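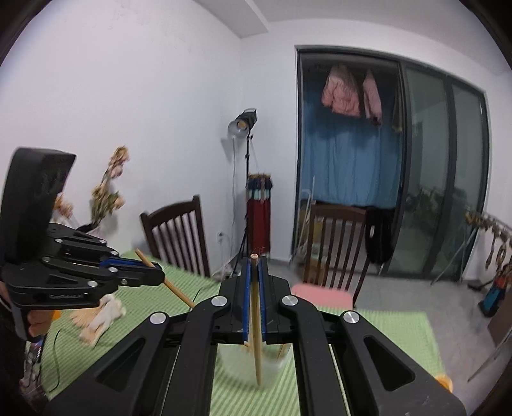 Thin sticks and a clear glass jar on the striped tablecloth.

Reed diffuser stopped smelling after a week, is it the oil or the sticks?

posted by pundeden_porch

Hi all! I got into making my own reed diffusers back in May, mostly so I could quit paying store prices for them. The first batch (orange and clove, for the hallway) was great. This second one is driving me nuts. I used the same kind of glass jar and the same carrier oil, but this time I bought a cheap bag of wooden sticks from the craft aisle, and after a week I can't smell a thing unless I stick my nose right over the opening. The oil level has hardly moved either.

I've flipped the sticks twice. I've also moved the jar off the bookshelf and onto a little table near the back door, and I got maybe an hour of orange out of it before it faded again. My mix is 90 ml total, pretty light on the fragrance oil because the last one gave my sister a headache.

Do I need to dump it and start over, or can I save the oil? It wasn't cheap and I'd hate to pour it down the drain.

okden_candle_lady

Don't dump it! And please don't ever pour it down the drain anyway, it gums things up.

I'd bet on the sticks. Regular craft sticks and skewers are solid wood, and the oil creeps up them so slowly that hardly any gets to the top. What you want is rattan reeds, which have tiny channels running the whole length like a bundle of straws. If you snip one and look at the cut end you can see the holes. I buy mine in bundles of 300 from a little shop called Lykkegaard and they last me ages, even with me giving half of them away at Christmas.

Pull the sticks you've got, let them drip, and toss them. Put in four or five rattan reeds, wait an hour, and flip them once. Give it a full day before you decide anything. If it's still weak, add a couple more reeds before you touch the oil. More reeds means more smell, but the jar empties faster too.

Oh, and check your carrier. If it's something thick like olive or almond, even good reeds will struggle with it. I had a batch made with almond oil that sat in my bathroom all winter and did nothing at all except collect dust.

zurnurton582

what she said about the reeds. also a narrow neck helps, a wide open jar lets the scent go off right away and then you've got nothing. I cut a circle of cork with holes poked in it, looks kinda homemade but whatever

mikado_and_mint

I'm going to disagree a little, I've used plain bamboo skewers for years and get a decent smell in a small room like a powder room. You do have to swap them out every couple weeks. For a hallway, no, they won't keep up.

The other thing is you might just be used to it. I thought mine was dead last summer, went away for a long weekend, came home and it about knocked me over. Ask somebody who doesn't live with you before you spend money. And I'd keep it away from that back door if you've got a draft, mine dried out in no time in a spot like that.

Contact us | Terms of use | © 2020 Community Help Pages | Back to top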